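From: Decha Chareonsuk
To: benchtop-and-finishing list
Subject: Re: Oil or film finish on an edge-grain top?

Sumaiya Ranasinghe wrote:

> We have a new butcher-block top coming for the shop, 35 mm thick,
> edge grain, sold unfinished. Charoen wants to put polyurethane on it
> and forget about it. I would sooner use oil, but the last oiled top
> I had went gray along the front edge inside a year and I never got
> it looking right again. The building is heated in winter and gets
> damp in July. No food goes on it. It is a bench for assembly, glue,
> and general abuse.
>
> Two questions. Does an oil finish do anything useful against
> moisture, or is it only for looks? And does the underside need the
> same treatment as the top? The supplier's sheet says to seal all
> faces, but the Trultach rep told Charoen it made no difference.
>
> Sumaiya

Sumaiya,

Second question first. Do the underside. Do the ends too, and do them twice. I don't know what the rep was thinking of, but I have pulled up two tops that were finished on one face only, and both had cupped. The worse one was at the old Ludgate shop, where somebody had put three coats of varnish on the top and left the bottom bare over a concrete floor. In damp weather the bare side took up water and swelled while the varnished side barely moved. You could slide a pencil under a straightedge in the middle of it. We planed it flat and it was never as thick again.

The underside doesn't have to look nice. Put on the same number of coats as the top and skip the sanding between them if you like.

On oil against moisture: it slows things down a little and that is all. Liquid water beads on it for a while if the coat is fresh. Water vapor goes through it nearly as if it weren't there. Polyurethane is a good deal better at both until it gets cut, and on an assembly bench it will get cut. After that the water gets in at the scratch and can't get out easily, and you see a dark line with a pale halo where the film has let go. Fixing it properly means taking the whole face back to bare wood.

An oiled top gets scruffy sooner, but you can fix one corner of it after lunch. That is why I come down on your side for a shop bench. If it were a desk I would agree with Charoen.

For comparison, a light butcher-block top of the usual kind:

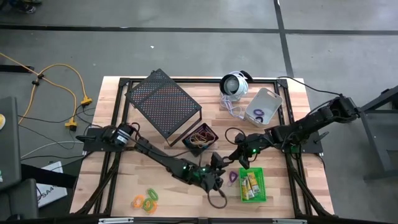

Staggered strips, cream to pinkish brown.

Expect that spread of color in a new top and don't try to even it out with stain. Oil will warm up all the strips and make the differences stronger at first. They come closer together over a couple of years as the pale ones darken.

The gray on your front edge sounds like the oil wore off where sleeves and hips rub, and then damp and dirt got into bare grain. If there is steel nearby, filings will do it as well, and faster if the wood has any tannin in it. Oxalic acid takes out the iron stain. Mix it in hot water, brush it over the whole edge so you don't get a tide mark, leave it overnight, rinse it well, and let the wood dry for several days before you oil again. Wear gloves and a proper mask if you sand afterward, as the dried crystals are nasty to breathe.

What I do with a new top, in order:

Leave it in the room where it will live, flat, on spacers, with air on both sides. I give it two weeks. Samran gives his four days and has been fine so far.

Sand to 120 and then 180. Going finer only closes up the surface and the first coat doesn't soak in as well.

Wipe with a damp cloth, let it dry, knock the fuzz off with used 180.

Flood on the first coat of oil, both faces and all edges. Keep wetting the ends until they stop drinking. Wipe off everything that is still on the surface after half an hour. If you leave it, it goes sticky and you will be scraping it.

Second coat the next day, thinner. Third coat when the second no longer smells much. Then a coat a month for the first few months, and after that whenever the front edge starts to look dry.

I have been using the Erkel hardening oil, the one in the tall can. Before that I used Phetsri, which was cheaper and took longer to cure. I could not tell you there is much between them once they are dry. Avoid plain mineral oil for this. It never hardens, and glue won't stick properly to anything you have set down on it.

Oily rags: lay them out flat, outdoors, one layer, until they are stiff. Don't ball them up in the bin. Nipon had a bucket of them start smoking behind the spray booth, and it was luck that he was still in the building.

One more thing about fixing it down. However you finish it, the top is going to get wider and narrower across the strips with the seasons. Use slotted holes or figure-eight clips under it — with plain screws through round holes it will either split or bend the frame. Keep the screws tight at the front so the front edge stays put, and let the movement go to the back.

If you do end up with polyurethane, use the thin wiping kind and plan on more coats. It is easier to repair than the brushed stuff, though I would still want to hear how it looks after a year of Charoen.

Decha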